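The Pause
A short story

Minutes of the Vaner Team, Zallitano Technical College, as kept by the Secretary

Opening of the Season

The Vaner Team convened in September for its annual season of work. Nine members were present. The Captain reminded those present that the Gorkard Student Manipulation Contest would again consist of a single task, that the task would be set by the judges, and that no appeal would be heard regarding the furniture.

The task was then read aloud. A robot was to take a filled cup from a tray, carry it to a table, and set it down beside a saucer without spilling. The robot was to learn the motion from examples performed by people using hand-held grippers. No line of the motion itself was to be written in code. Each team was permitted a total of 2000 examples, and each example was to be signed for by the member who performed it.

The Secretary was directed to keep a full record. The previous Secretary had kept a brief one, and the team had spent much of the following season unable to establish why anything had been done.

Assignment of Duties

Duties were assigned in order of seniority. The senior members took the training of the model and the care of the arm. The middle years took calibration, which no member had requested. The newest member, a first-year student who had joined from the Munshi Preparatory Program, was assigned to recording.

It was explained to the new member that recording was a matter of consistency. One held the gripper, closed the fingers on the cup, moved it, opened the fingers, and began again. The new member asked whether the cup should be full. The Captain answered that it should, and that a mop was kept by the sink.

The new member signed for 40 examples that first evening. The log shows that none of them was rejected.

First Trials

By the fourth week the model had been trained and the arm carried its first cup. The Secretary records that the members applauded. The cup reached the table with its water in it and was set down beside the saucer in an orderly manner.

It was observed, however, that the arm did something for which no member could account. Having lowered the cup to within a finger's width of the tabletop, it stopped. It held the cup there, quite still, for a period just long enough to be uncomfortable. Then it completed the motion.

The calibration group was asked to examine the timing. The calibration group reported that the timing was correct. The arm group was asked to examine the joints and reported that the joints were in good order. The Captain wrote the word PAUSE on the whiteboard and drew a box around it, and the meeting was adjourned.

The Inquiry

The matter was taken up again at the next three meetings. The model was trained a second time and a third. The pause remained. A senior member suggested that the model was uncertain and was, in effect, thinking the matter over. The Captain asked that such language be kept out of the minutes. The Secretary has kept it in, having been directed to keep a full record.

It was finally proposed that the examples themselves be reviewed, member by member. This was slow work and took most of a week. The Captain's examples were brisk. The Secretary's own examples were found to lean to the left, a fact which was noted without comment. In the examples signed for by the new member, and in those alone, the gripper came down toward the table, stopped, waited, and went on.

The new member had by then signed for more examples than any two others together. The other members, who had classes and employment to consider, had found it convenient to let this happen.

A motion was made to strike the new member's examples and record the whole set again. The motion was seconded. Before the vote, the Captain asked the new member, for the record, whether the pause had been an error.

The new member replied that it had not. In the family restaurant where the new member had carried trays since the age of twelve, one did not put a full cup straight down. One stopped first and let the water finish moving. Otherwise the water was still traveling when the cup was not, and it went into the saucer, and the customer noticed. The new member had supposed that everyone did this. The new member apologized for not having asked.

There was no further discussion for some time. The Captain withdrew the motion without its being put to a vote.

The remaining weeks were given over to recording, and every member took a turn. The grippers, with their printed marker cube, were kept by the round table next to the potted plant, so that they were the first thing reached by anyone coming in to work. The whiteboard was given over to a small diagram and a few notes. Other users of the floor came and went with their backpacks at the end of the day, and the members learned to keep the grip steady while people passed.

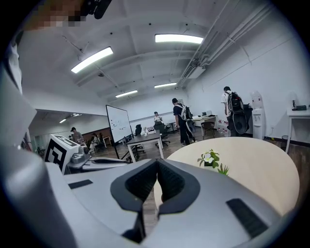
Instruction in the Pause

The new member was asked to instruct the others. This proved more difficult than expected. The senior members wished to know the length of the pause, in order that it might be applied evenly. The new member could not give a length. It depended on how full the cup was and on how quickly one had come across with it. One waited until the cup felt finished.

The Captain stated that "felt finished" was not a specification. The new member agreed that it was not, and suggested that the Captain carry the cup with closed eyes.

The Secretary records that the Captain did so, standing at the table with the gripper in one hand while another member guided the elbow. The Captain lowered the cup, stopped, and remained in that position. After a moment the Captain said, in a lower voice than was usual at meetings, that it could be felt in the handle. The water could be felt going from side to side, and then less, and then it could not be felt at all. The Captain set the cup down and asked to try it again.

By the end of that evening each member had done the same. A good deal of water was mopped up. The calibration group stayed latest of all, and the Secretary is informed that they were asked to leave by the building.

The Contest

The Gorkard Contest was held on Nov 30, 2025. The team traveled by van with the arm strapped across the rear seats and the new member beside it, holding the box of cups.

On arrival it was found that the judges had supplied a table with one short leg. Representatives of several teams raised the matter and were referred to the rule concerning furniture.

Scoring was by time and by spillage, in equal shares. The faster machines crossed the table in a manner that drew sounds from the audience. Their cups went down firmly, the table rocked, and in many cases the saucer received some portion of the water. The Vaner arm crossed at its ordinary speed. It lowered the cup, stopped, and waited. A person in the front row could be heard to ask whether it had broken. Then it set the cup down.

It did this in every round. The saucer was inspected by the judges each time and was each time declared dry. The time penalties were considerable, and the team finished in place 7.

One of the judges approached the team's bench afterward, while the arm was being packed, and asked how the delay before contact had been programmed. The Captain replied that it had not been programmed, and directed the question to the new member. The new member and the judge spoke for long enough that the van was late in leaving. The Secretary was occupied with the straps and did not record what was said.

Closing of the Season

At the final meeting of the season the Captain moved that the examples be kept in full and passed to the following year's team, with the names of those who signed for them. The motion carried.

It was further moved that the team's handbook be amended. Under the heading "Recording," the sentence "Proceed directly to the table and release" was struck. Several replacements were offered and discussed, among them one that ran to most of a page and included a chart. The wording adopted was supplied by the new member: "Wait for the water."

The Captain asked whether there was any other business. The calibration group asked that the cups be replaced before next September, two having been chipped. The Secretary was directed to obtain prices.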